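4 Working rules for hand-held gripper recording

4.1 Who must read this section

Everybody who records demonstrations with the hand-held gripper must read this section one time completely, and again when the version number on the cover changes. It is written for operators. The person who maintains the equipment finds the mechanical limits in section 7.

In this guide "must" means that the recording is rejected if the rule is not followed. "Should" means that the reviewer will write a remark, but the recording stays in the set.

4.2 Before the first recording of a shift

1. Clean both fingertips with a cloth and plain water. Do not use alcohol on the rubber. It makes the surface hard after some weeks.

2. Open and close the gripper fully, five times, without an object. The movement must be smooth over the whole distance. If you feel a step or a scratch, stop and fill in the fault card.

3. Look at the lens from the side against a lamp. A fingerprint is easier to see in this way than from the front.

4. Check that the markers on the gripper lie flat and that no corner is lifting. Do not press a lifting marker back with the nail. Exchange it.

5. Start the Tratov recorder and wait for the steady tone. The recorder needs up to 60 seconds. If there is no tone after this time, restart it once only, then call the shift lead.

6. Enter your operator code, the table code and the object code. Use the object code from the printed list and not from memory.

Note: The object list has at present 162 entries. Objects which look the same can have different codes, for example two remote controls from different makers. Compare the keys before you choose.

4.3 Preparing the table

7. Put on the table only what the task card asks for. Decoration which belongs to the table, such as a flower pot, stays in its place for the complete series. If you move it between two recordings, you must begin a new series.

8. Place the object so that it can be reached without leaning over other equipment.

9. Keep cups and bottles away from the table, also when they are closed.

10. Walk once along the path you will use. Cables on the floor must be under the mat or fixed with tape.

Caution: Tripods in the recording area have legs that reach further than the head. Keep one step of distance when you turn with the gripper in the hand. If a tripod has been touched, even lightly, report it before you continue - the position of the head must then be measured again.

4.4 Holding thin and flat objects

Thin objects such as remote controls, phones and rulers cause more rejected recordings than all other groups together. In the review of August, 1,813 recordings were looked at, and the most frequent remark for this group was "object turned in the grip". The rules below come from that review.

11. Approach slowly, with the fingers open wider than the object by one finger width on each side.

12. Hold a remote control by its two long edges. The face with the keys must stay free. Never close one finger on the keys and the other on the back, because keys pressed in the grip can switch on a device in the room.

13. Close until the object is held, and then stop. More force does not give a better grip on a smooth edge. The soft fingertips bend outwards and the object begins to turn.

14. Lift straight up, wait while you count silently to two, and only then begin the movement from the task card.

15. When the task card says "present upright", bring the object to vertical with the face towards the lens. The display and all rows of keys should be visible at the same time. 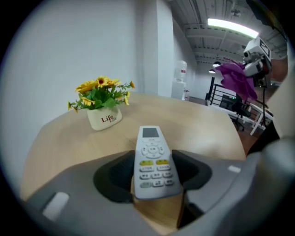
Section text: Precious Radebe, Ivix operator training
Checked against the Ó Riain handling rules, edition 16

The upright position is reached when the long edges of the remote stand nearly vertical between the fingers, one finger at each side, and nothing covers the display. A small inclination is accepted. Do not correct it with the free hand. If the inclination is too large, put the object down, open the gripper and begin again from step 11.

16. Put the object down on its back, open the fingers fully, and move the gripper away before you stop the recording.

Note: If the remote control has a cover for the batteries, check with the thumb that it is closed before every series. A cover that opens in the middle of a recording makes the recording invalid, also when the object does not fall.

4.5 When something goes wrong

Not every mistake is a reason to stop. A slow approach, a second try at the same grip or a small knock against the table should stay in the recording. The people who use the data want to see how a person recovers. Please do not delete such recordings yourself.

Stop the recording and mark it "invalid" in these cases:

- the object falls to the floor
- another person reaches into the working space
- the wrong object code was entered
- the steady tone changes to a broken tone
- a marker comes loose from the gripper

After a fall, look at the object carefully. An object with a crack or a missing part must go in the grey box with a label, and it must not be repaired with tape. Tape changes how the surface looks and also how it holds.

Caution: Do not catch a falling object with the gripper or with the free hand. Let it fall. The finger mechanism made by Pavetti is strong when closing and not strong from the side, and a quick sideways movement can bend the axle.

4.6 Privacy and other persons

Our recording places are shared with other work, and the lens sees much more than the table. Before each series, look in the direction in which the gripper will point. Screens with readable text must be switched off or turned away. Persons who are not part of the recording must be told and must have the possibility to leave the area. If a person walks through by accident, finish the movement, then mark the recording "person" so that the reviewer can decide.

Voices are also recorded. Talk about the task only, and keep the telephone silent.

4.7 End of shift

Leave the gripper in the open position on its stand. A gripper stored closed gets flat places on the fingertips, and these do not go back. Switch off the recorder only after the transfer bar is complete. Write the number of invalid recordings on the shift sheet, also when it is zero, and sign it.

Continue with section 5, Transfer and naming of files.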